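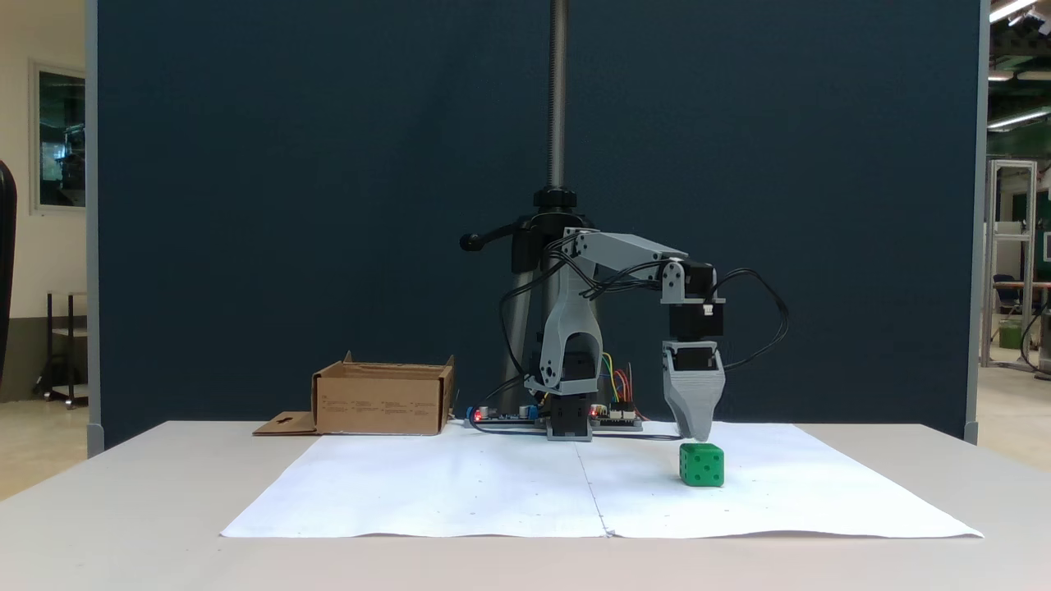
**Shared Tables: Covering, Storing, Clearing**
Speaker notes, Tamara Nedelcu, Utier Facilities Office
1st July, Bana Room

**Opening (2 minutes)**

Good morning, and thank you for coming. Welcome the new table coordinators by name if the list has arrived from Dénes Nyitrai. Mention that the written guidance was revised in March and that printed copies are by the door.

State the purpose of the session: to agree on how the white tables on the Gostum floor are covered, what may stay on them during a booking, and how they are handed back.

**Why we cover the tabletop**

The white tops mark easily. Last year the office recorded 3,897 bookings on this floor, and the most common remark on the return form concerned scratches or pen marks. Repairing a top takes a table out of use for over 15 days.

Paper remains the approved cover. It should be laid before any small items are put down. Joining two pieces along the middle is acceptable when a single sheet will not reach. Tape goes on the underside of the seam. An edge that curls a little at the front may be left alone unless people will be leaning on it.

*Pause here for questions about ordering paper. Refer supply questions to Dénes.*

**Boxes on the table**

Cardboard boxes have been the subject of most of the correspondence since March. The earlier guidance asked for all packaging to be placed on the floor, and several groups wrote to say that this left boxes in the walkway beside the partitions.

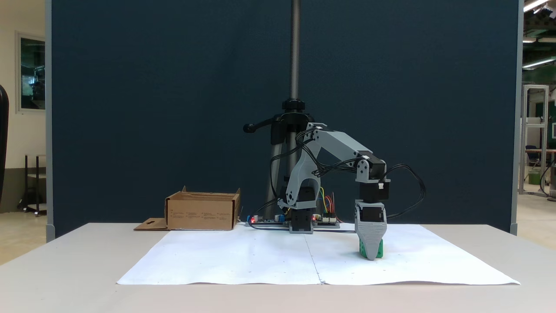 The revised rule permits one box per table for the length of a booking. It must be kept to one side of the working area, and whoever made the booking is responsible for it. Flaps may be left open. An arrangement of this kind is entirely acceptable: the box is open at the left, the white paper covers the area where the green block is being handled, and the table serves for both. We would ask only that loose or flattened card be folded in or removed before the next group arrives.

Boxes left overnight will be moved to the Tănase store and kept for 4 working days. *Someone will ask about labels. A name and extension number on the front is sufficient.*

**Small items**

Dice, blocks and similar pieces should be returned to their container at the end of each booking. Bright colors are easier to find on white paper, and the office will give preference to them when it replaces lost pieces. Please report losses on the return form; there is no charge.

**Clearing and handover (if time allows)**

- Collect small items first.
- Lift the paper by its back edge and fold it inward.
- Check the top for marks and note them on the form.
- Paper in good condition goes flat on the lower shelf. Torn paper goes to recycling.

Partitions are to stay where they are. Requests to move them should be sent to the office in writing.

**Closing**

Remind coordinators that the return form has changed and that the old version will be accepted until stocks are used up. Written comments on the box rule may be sent to me directly. Hand over to Dénes for the booking calendar.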